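3. Work surface, reference sheet and parts

3.1 Surface and layout

All work with the Flarka parts was carried out on a single black tabletop in front of a green wall. The dark surface was chosen for contrast with the parts, which are white throughout. An earlier layout on a pale bench gave poor edge localization along the lower faces of the parts and was dropped. A printed sheet with four square fiducial markers in a two-by-two grid lies on the table and defines the table coordinate system (Figure 3a).
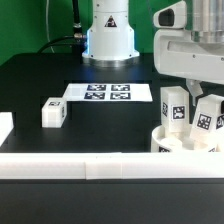
The origin is placed at the center of the grid, with the x axis parallel to the front edge of the table. Marker corners were extracted with the Vosent detector at its default settings, and the table pose was computed from all four markers. When fewer than 3 markers were detected, the pose from the previous valid image was retained – this affected only the early sessions.

The sheet is plain white paper. It was kept as one piece so that the spacing between markers is fixed by the print and does not depend on how individual tags are placed. A margin of blank paper was left on one side of the grid for handling. 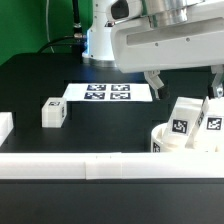
3.2 Marked parts

Individual parts carry their own markers on flat faces. Where the geometry allowed it, more than one face was marked, so that a part resting on its side could still be identified. Marker identities were assigned per face and listed in the Cowie parts table, together with the transform from each marker to the part origin.
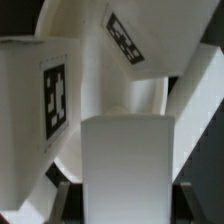 Oblique viewing angles remain the main source of error. A strongly foreshortened marker may still decode correctly while its estimated normal is off by several degrees. We therefore weighted each face by its projected area before combining estimates, and rejected any solution with a reprojection error above 5 pixels. The threshold was set on a separate group of 400 images, none of which is used in Section 4.

3.3 Unmarked edges

Some surfaces are too narrow for a marker of usable size. For these, position was recovered from straight edges and the outer corners at which they meet.

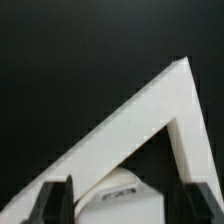 Edge fitting followed the Fallska procedure with one change: the line segments nearest a corner were excluded from the fit, as small nicks in the material shift the apparent intersection. The excluded length was 8 mm on either side. Compression artifacts along high-contrast boundaries were treated as noise – no smoothing was applied before fitting. Side faces were not modeled separately, and where a gray side edge was resolved next to a top face, the boundary of the top face was used.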